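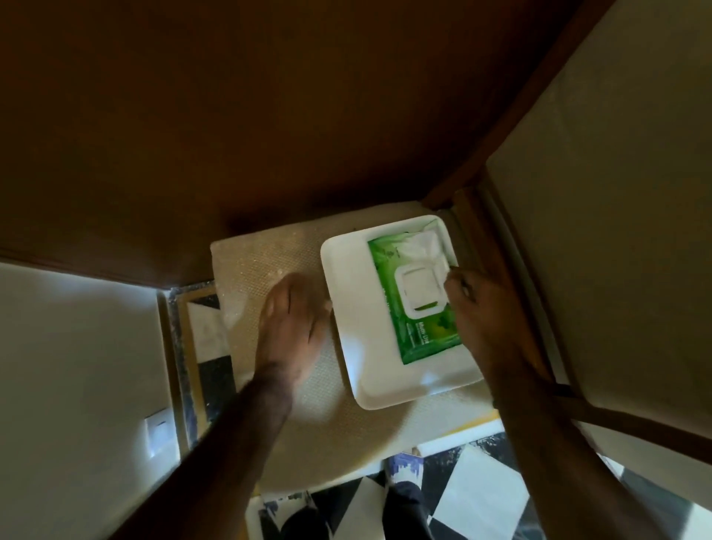 Golard is opening its second furniture repair shop in Puststead on April 25, 2018, and I'm so pleased to finally be able to tell people! I'm Josefina Gallardo, I started the business in a rented garage with one sewing machine and a very patient landlord, and last year we fixed 567 pieces that were headed for the tip. Most of them weren't fancy. Think of a beige upholstered panel in a brown wooden frame, with the fabric just starting to crease a bit – that sort of thing is our bread and butter, and it's nearly always worth keeping.

The new shop is on Chu Street, next to the old Suvard bakery, and it's a fair bit bigger than our first place. We've had room to put in a proper cutting table, a colour wall with 300 fabric samples you can take home overnight, and a bench for our evening classes. Thoa Giáp will be running those (she taught me to do piping, so you're in good hands) and the first course has 23 spots. It costs $60 and you bring your own dining chair.

Quotes are free, and we'll pick up anything too heavy for your car. We've been taking bookings since February, so the first few weeks are filling up, but please pop in anyway and have a look around. Media are welcome on opening day from 10 am – ask for me at the counter.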